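We use cookies to remember your settings. Accept | Manage

Ticket 331: left finger lags when closing
Project: Caron gripper, Skendunholm student robotics club
Status: open

Left finger starts late on a slow close. The right one reaches the middle first and pushes the tray sideways. It began on Sunday after we put new pads on.

Tried so far:
- Restarted the controller. No change.
- Swapped the two motor leads. Lag stays on the left.
- Loosened the left pad bracket and refitted it. Slightly better, still misses up to 4 closes in a run of 59.
- Went back to the old Flaslow settings file. No change.

Next: take the left link off and check it for grit. Please don't alter the close speed until that's done, it is set to 7 for the test runs. 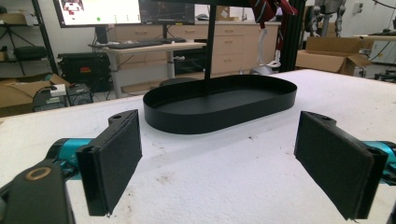

Fingers open, oval tray between them and further back.

Update: link is off and cleaned. Needs refitting before the next run.

4 comments | 0 shares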